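Tallance Community Reuse | Questions and Answers

Home | Drop Off | What We Take | Hours | Questions | Contact

Filed under: Small Household Goods, Sorting, Bins

Frequently asked questions about the small goods bins

What are the small goods bins for?

They hold the little things that turn up in every house and have no obvious place to go: cups, sunglasses, water bottles, key rings, desk items, unopened packets, kitchen odds and ends. Clothing, books and furniture have their own areas and should not go in these bins.

What size of item can I put in?

If you can hold it comfortably in one hand, it belongs in small goods. Bigger things go to the Ulimar Street side door. A full-size pitcher is too big. A drinking cup is fine.

Do I need to sort my things before I come?

No. Bring them in one bag or box if that is easier. It does help if you take out anything broken, and anything with liquid in it. Bottles should be empty with the lid on, or with the lid in the same bag.

Do cups and tumblers need to be washed?

Yes. Wash them with dish soap and let them dry overnight with the lid off. We do not have a sink at the sorting tables, so a dirty cup usually gets thrown out. Please peel off price stickers if they come away easily. If they leave glue behind, leave them on and we will deal with it.

Do you take plastic cups?

Yes, as long as they are the reusable kind. Single-use party cups go in your recycling at home, if your hauler takes them. Cups with cracks, deep knife marks or a cloudy inside are not sold.

What about sunglasses?

We take sunglasses of all kinds, for adults and children. Fold the arms before you put them in. A missing screw is okay. A missing lens is not. If you have a case, put the glasses in it, but we do not need the case to take them. Prescription glasses go in the box by the front desk and are passed on separately.

Can I give food in foil packages?

Only if the package is sealed and the date on it has not passed. Snack packets and similar items are moved to the pantry shelf the same day. Opened food is thrown away. Empty wrappers are trash, and foil wrappers with a plastic lining cannot be recycled here.

How are the bins set up?

We use open metal bins with two compartments. Things waiting to be looked at go in one compartment and things that have been checked go in the other. When the first side is empty, the checked side is carried to the shelves and the bin starts over. The two sides are not labeled, so ask at the table before adding something yourself.

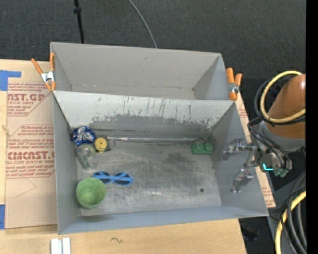 Small things slide under each other, and a bin that is heaped up takes much longer to go through than one with a thin layer in the bottom. We ask people to stop adding to a bin once the floor of it is covered. There are more bins under the tables.

Why metal and not plastic?

The plastic totes we had before split at the corners. The metal ones get scratched and the paint wears off, mostly on the divider, but they hold up. They came secondhand from Myung Supply when it closed its back warehouse. Scratches do not matter for this kind of work. If you find a sharp edge on one, tell the desk and we will take it out of use until it has been filed down.

How are the bins cleaned?

They are wiped out with a damp cloth at closing time and left upside down on the rack. If something has leaked, the bin is washed outside with soap and a brush. Do not use steel wool on them.

How much comes through in a month?

In July we checked 300 small items. Of those, 197 went out on the shelves. The rest were recycled, moved to another section or thrown away. July is a busy month for us with so many people moving.

What happens to things that do not sell?

Small goods stay on the shelf for 62 days. After that they go to the free table by the exit, where anyone can take them. What is left on the free table at the end of the month goes to Redo, which uses parts and scrap for craft classes.

How much do small goods cost?

Most are priced by shelf. The bottom shelf is 50 cents and the middle shelf is a dollar. Things on the top shelf are marked one by one. The limit is 2 pairs of sunglasses per visit so there are some left for the afternoon.

Can I look through the bins before they are sorted?

No. Only checked items are for sale. The tables are in the same room as the shelves and it is easy to get the two mixed up, so please look for the price cards. If there is no card, it is not out yet.

I think I gave away something by mistake. Can I get it back?

Call or come in as soon as you can. Tell us what it is, what color it is and when you dropped it off. If it is still in a bin, we will give it back. Once it has been sold we have no way to trace it, as we do not keep buyers' names.

What can't go in small goods?

Batteries on their own, lighters, medicine, knives, loose glass, light bulbs and anything with a wet or sticky surface. Toys with batteries inside are fine if the battery door closes. Makeup and lotion are not accepted even when unopened.

Can children help with sorting?

Children aged ten and over can help with an adult at the same table. Gloves are in the drawer in two sizes. Closed shoes are required for everyone, as the bins are heavy when they are full.

Can I borrow a bin for a school or church sale?

Yes, when we have spares. There is a ten dollar deposit for each bin, returned when the bin comes back clean. Ask at least a week ahead.

Related pages
Books and Paper: What We Take
How to Pack a Box for Drop Off
Eyeglasses and Cases
Pantry Shelf Rules
Borrowing Tables and Bins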